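Drondgate River Throw Bag, 40 ft

Sold by Kustport Safety Supply. Item 1658. In stock, ships from Temavano warehouse

Throw bag for sheriff's water units, fire depts, campground staff, tubing outfitters. Floating line, bright bag, wide mouth so you can restuff it fast with cold hands. Same bag we sold last summer, new buckle on the belt strap.

What you get
Bag with 40 ft of floating line, already stuffed
Belt strap with quick buckle
Tag for unit name or boat number
Card with throwing instructions, waterproof

Agencies ordering for patrol and search use: please put your unit name on the order form, not just the county. We had two orders in August sit for days becuase we couldn't tell who they were for.

Line is spliced at the bag end, no knot. Don't cut it and don't tie a loop in the free end, a hand can get caught in it. If the sheath is fuzzy or flat anywhere, retire the line. Replacement line is item 652, bag not included. 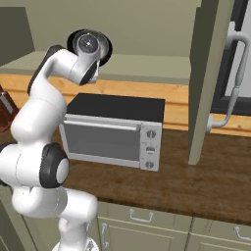

Care and storage
Rinse in fresh water after every call. Pull all the line out, hang it in shade, restuff loose, never coil. No bleach. Keep it out of the truck window, sun kills the line faster than the river does. Write the date you put it in service on the tag.

Evidence and incident use
If a bag gets used on a scene and is held as evidence, we replace it at cost for public agencies. Send the case number and a letter from the department. One bag per case number, sorry. Does not apply to Brandes line kits, they run there own program.

Ordering
Single bags or packs of 3. Packs ship in one box, cant be split between addresses. Purchase orders OK for police, fire and county. Private outfitters pay by card.

Returns within 30 days if unused and still stuffed from us. Once the line has been thrown it's yours.

Questions on bulk orders, Chiharu Yagi at the Kustport order desk. Email is faster than phone right now.

Page updated 4 August 2018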